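Speaker notes – Laying out a sandwich bench
Famesham Community Kitchen, September intake
Marcelle Ferrand

Slide 1 – Title

Welcome, toilets, fire door. Thank Indira Bhat for the use of the hall. Say up front that the talk is short and the practical is long. Handouts are on the chairs at the back. If people are still coming in, start anyway.

Slide 2 – Where we were

Last year the Pisden kitchen put out 1,168 packed lunches over the winter program. This year it was 1,699, with the same benches and the same number of people on shift. Pause here. Someone usually asks if we bought equipment. We bought paper and tape. The rest was deciding where things go and leaving them there.

Don't go into the funding. If it comes up, send them to Indira.

Slide 3 – Covering the bench

Brown paper first, pulled flat and taped underneath. Mention the old vinyl cloths at Pisden, which nobody liked wiping down and which moved whenever you leaned on them. Paper gets rolled up and binned at the end of the shift, crumbs and all.

Then tape. We use blue because you can see it against brown from a standing height. Long lines first, running away from you, then the cross lines. They don't have to be square. Mine never are, and the Shenoy group ran theirs at quite an angle for a whole season with no trouble. What matters is that each person can tell where one space stops and the next one starts.

Slide 4 – What goes where

The plate goes in the middle, in front of the person working. Bread goes on the plate. Two slices, one on top of the other, is a good start for a single sandwich, and any ordinary loaf will do. The board goes to the right for right-handers. Swap it for left-handers, and ask them before you tape, not after.

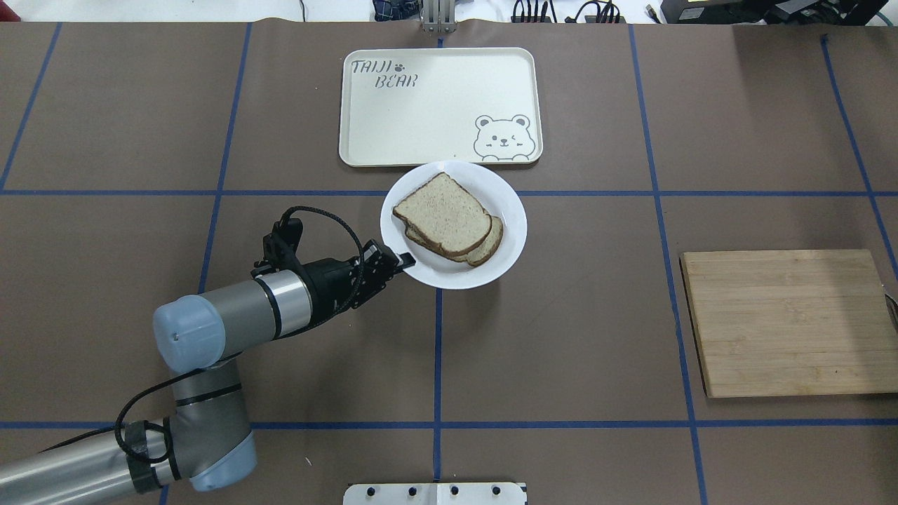 The tray sits at the back. It holds the finished sandwich until it is wrapped, so it stays clear while you are making. People want to park the butter on it. Ask them to find the butter its own square.

A tray with a rim is better than a flat one. Size matters more than looks. Cellia sent us a batch of lovely big ones that took up half the bench, and they went back in the cupboard after one shift.

Slide 5 – Order of work

Talk through it slowly, with hands.

Bread down. Open the two slices out side by side on the plate. Spread to the crust on both. Filling on one slice only. Close it. Over to the board, cut, across to the tray. Wipe the knife. Start again.

Remind them that wholegrain tears if the spread is straight from the fridge. Take it out 3 hours ahead in winter, less in summer. (Check the food safety sheet for fillings – meat and egg stay cold until they're needed. Say this twice.)

Slide 6 – Common problems

Plates creeping back until they sit on the edge of the tray. It's a small thing and it doesn't stop anyone working, but the tray moves when the plate does. Slide the plate forward between sandwiches.

Tape lifting at the corners. Press it down with the back of a spoon.

Two people sharing one board. We tried it at Pisden for 2 weeks. Give everyone their own.

Labels in the wrong spot. Keep allergy orders on a separate bench with separate paper, separate knives and a fresh pair of gloves.

Slide 7 – Practical

Split into pairs. One lays out, one makes, then swap. Paper is already cut and stacked by the urn. Scissors are short, so ask people to tear the tape.

Walk around. Don't fix their layouts for them. Let each pair make a full sandwich before saying anything, then ask what they had to reach for.

Slide 8 – Questions

Likely ones: wraps and rolls (same layout, bigger plate), cost of tape per shift (Indira has it), whether children can help (yes, at the wrapping end).

Leave the contact slide up. Leftovers go to the tea table. Stack chairs by 4 pm.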